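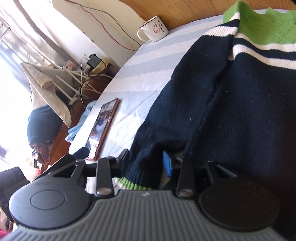
Okay, minutes for the Otirside knitting circle, January 7, 2024, typed up by me because I lost the draw again. We started late since half of us were still arguing over parking, and the first thing on the list was the winter swap. The plan is that everybody brings one finished knit and takes one home, and we want a picture of each piece ahead of time so people can call dibs. A dark sweater laid out on a bed sheet with pale stripes, like the one at the top, is plenty good enough - you don't need a fancy backdrop! Please send yours to the group email with the size and the fiber, and say if there's a cat in the house (two of us get itchy).

Next up, yarn. The Rengifo order came to 33 skeins and we're short 4 of the green. I said I'd call the shop on Monday and I will, I promise. There was a long talk about whether to switch to Irkix for the spring order, as their worsted is cheaper, but a few people found it splits like crazy on metal needles. We voted to get 2 test skeins and pass them around before we decide. I'd like it written down that I was for sticking with Rengifo, so now it is.

Then the room. Multier Hall is raising the rent in September and wants to know by spring if we're staying. Most of us love the big windows and hate the chairs. Somebody brought up the library, which is free but closes at eight, and that would cut our evenings pretty short. No vote on this one. We'll look at the library's back room together after the next meeting and pick it up again then.

The blanket project is moving along! Four squares came in today and they were all the right size, which got a round of applause. If you're still working on yours, block it before you bring it in, please, please. The edging will be garter stitch. Crochet lost, but it was close and people were nice about it.

Snacks: lemon bars, all gone by the break. Sign-up sheet for next time is taped inside the closet door, and we still need coffee and paper cups.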